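Craft and Small Industry, handout 4
Unit: Paper goods in the Irkel valley

Before the railway came, paper in Irkel was made by families, and the sheets were sold by weight. A good sheet from Nostska was thick and a little yellow. The merchants in Sampaio preferred it for account books.
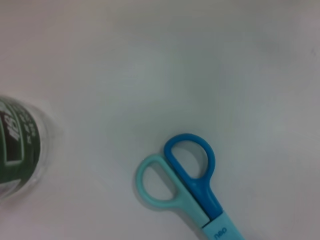
Text: course team, Trotora Evening School — revised in April

The first cutting shop had 11 workers and produced 200 notebooks in a day. Most of the work was done by hand, with scissors and a bone folder. Children's scissors came later, when the schools began to order them.

For the next class, please read pages 165 to 172 in the reader and write 20 lines on this question — why did the merchants pay by weight and not by sheet?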